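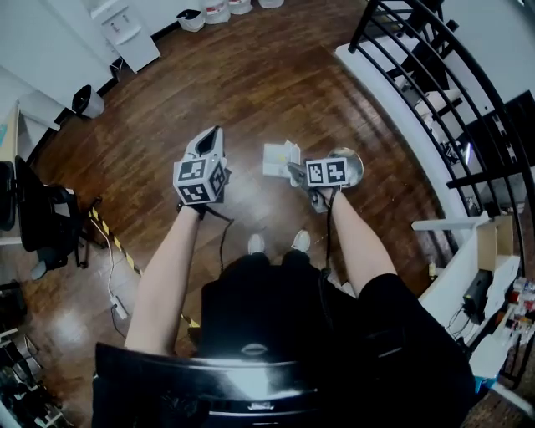
Dedisari Groundwater Monitoring: progress report to the Mendard Fund

Reporting period: to the end of October
Prepared by: Lesego Mtshali

1. Work done
Water levels were read at all 7 boreholes each month. Loggers returned 97 per cent of expected readings. The gap is at the Fastetti borehole, where a battery failed and was replaced.

Depth at Fastetti is now 80 cm below last year's October level. The other boreholes are within their usual range.
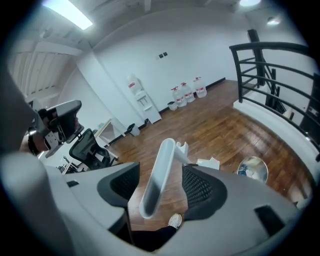 Nitrate samples from the Schumacher borehole have gone to the laboratory. Results are due before the next report.

2. Spending
Laboratory fees came to 2,720 against the budget line for testing. No transfer between lines is requested.

3. Next period
Monthly readings continue. The Fastetti logger will be checked against a hand dip at each visit.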